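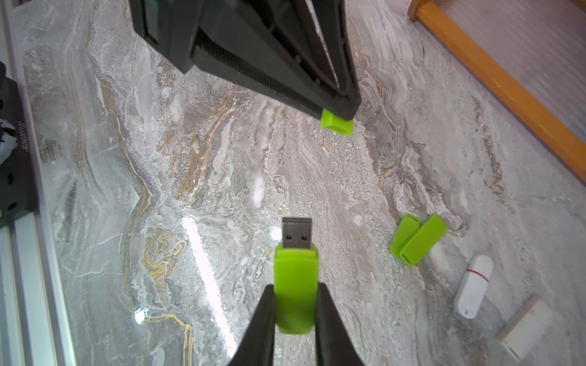
The control software at Skonside began as a script for opening and closing one gripper. Its lead developer, who joined the company from a firm that made packaging machines, still has the first version on an old laptop. "It was one file and it did no error checking at all," she says. "If a finger stalled, the program kept sending the command until somebody pulled the plug."

The current version, called Sarkero, runs two arms from one planner. Capping and uncapping USB drives became its standard test last November, and the team has now logged 3797 attempts. She likes the task because the parts are cheap and the tolerances are small.

"People expect the grasp to be the hard part," she says. "We had a decent grasp in the first month. What took us a long time was getting two arms to agree on where the connector is."

Each arm has its own calibration, and each calibration drifts a little over a day of running. Early on, the planner trusted both of them equally and averaged the result. The cap would arrive slightly to one side, catch on the edge of the plug and twist out of the fingers. The team now lets the arm holding the drive set the reference. The other arm's position is corrected from its wrist camera during the last part of the approach.

Shiny tabletops gave them a different kind of trouble. "A reflection moves when the camera moves, and so does a part, as far as the image is concerned," she says. "Our tracker used to follow the ceiling light across the table." They fixed this by comparing the tracked point with the arm's own motion and throwing out anything that didn't fit. She calls it an ugly filter — 95 lines, most of them special cases — and says she would like to replace it.

Much of her week goes to tools. The team built a replay viewer that lines up camera images, joint positions and planner decisions on one timeline. Before that, finding the cause of a dropped cap could take a whole afternoon. The viewer was written with Engström, a small software shop in Pardale that had done similar work for conveyor lines.

Asked about learned policies, she says the team uses one for the final push and nothing else. It was trained on more than 3000 demonstrations. Everything before contact is still planned the ordinary way, and she doesn't expect to change that soon.

"When the planner does something stupid, I can open the log and read why," she says. "With the policy I mostly have to guess, collect more data and try again."

The next release is supposed to handle 6 drive shapes without separate settings for each. Four of them work so far. The swivel type is giving them the most trouble, and she has moved it to the end of the list.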